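Brondumstead Neighbors Forum > House & Home > Moving and Storage

Topic: Is it ever worth paying to store furniture?

plarkus_pete
We are moving from a three bedroom house in Brondumstead to a two bedroom apartment in Pultska. My wife wants to put what doesn't fit into storage "for a year or so." The place on Eberhard Road quoted us $172 a month for a unit the size of a one-car garage. The contents would be a dining set, a sleeper sofa that has defeated every guest we ever had, and my mother-in-law's china cabinet. Am I crazy to think we should sell it all and buy new later?

gravelroad
Do the math. 172 times 12 is over two thousand dollars a year to visit a sofa you don't like.

MarthaInTheSticks
Depends on the sofa. I kept my grandmother's dining table in a unit for four years and I'm eating off it right now. You can't get that kind of table anymore without taking out a loan. The sleeper can go to the curb with my blessing.

gravelroad
Four years at what rate, though?

MarthaInTheSticks
I decline to answer.

Ermira Shehu
I did two of these moves in three years, so let me be the cautionary tale. The storage bill goes up. Ours started as a "new customer rate" and by the second spring it had a different personality. Then you pay for a truck to get the stuff in, and another truck to get it out, and in between you buy a cheap table anyway, so now you own two.

What worked the second time was measuring first. I did the new place one Sunday with painter's tape on the floor, and most of the arguments in my marriage got settled by tape. Cabinets were the worst offenders. They look slim against a long wall and then you put them in a hallway and everyone has to turn sideways.

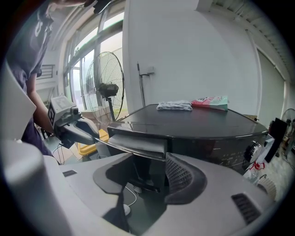 Also check the doors, the stairwell and the elevator if there is one. My sister's wardrobe fit the bedroom beautifully on paper and spent its first night in the lobby. If a piece won't make it through the door, storing it for a year will not make it any thinner.

plarkus_pete
The tape idea is good. The china cabinet is already looking nervous.

old_dutch_oven
I'll disagree with everybody. Get the unit, but the smallest one they have, and pay for three months in advance. Put the maybes in there. Anything you haven't asked about when the three months are up gets sold. You can't make these decisions in the week of a move, when you're living on crackers and can't find your shoes. I sold a perfectly good bookcase in a panic for $200 and I've been looking for its replacement ever since.

gravelroad
People say three months. My brother-in-law said three months in April of some previous decade.

old_dutch_oven
Your brother-in-law isn't a method.

Ermira Shehu
I could live with the three month plan if somebody who isn't sentimental holds the key. One more thing for Pete: take pieces apart before moving day, and bag the screws and tape the bag to the piece they came out of. Not in a "safe place." I have a coffee can of screws from safe places. And with anything big and flat, get the bottom edge settled before anybody lets go of the top, and keep your toes out of the way.

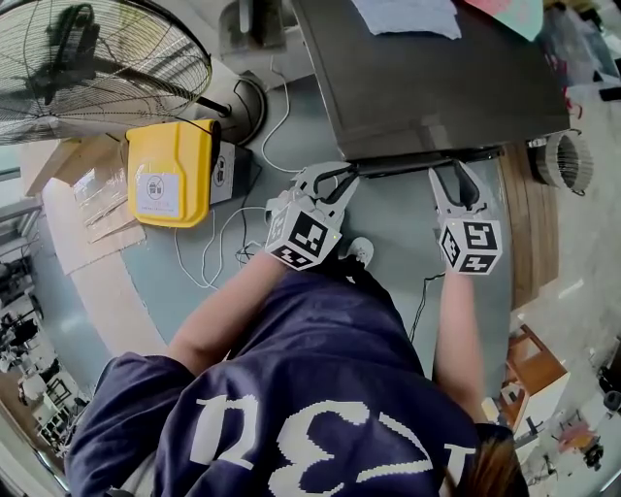
MarthaInTheSticks says she'd add one warning about the unit itself, since she's been typing it for ten minutes and the site keeps eating her post (I'm her daughter, she's made me log in as her). Put everything up on pallets or scrap lumber. Her table came out fine but the rug under it did not, and the manager was very sorry in a way that didn't involve money.

gravelroad
So the table cost four years of rent and a rug.

MarthaInTheSticks
It's a very nice table.

plarkus_pete
Update. I showed my wife the thread. We're keeping the dining set, the sleeper goes, and we got the small unit on the three month plan. She holds the key. The china cabinet is going back to her mother, who has asked what's wrong with it.

old_dutch_oven
What size was that bookcase-shaped space in your new hallway again? Asking because if you're selling any bookcases, I have $200.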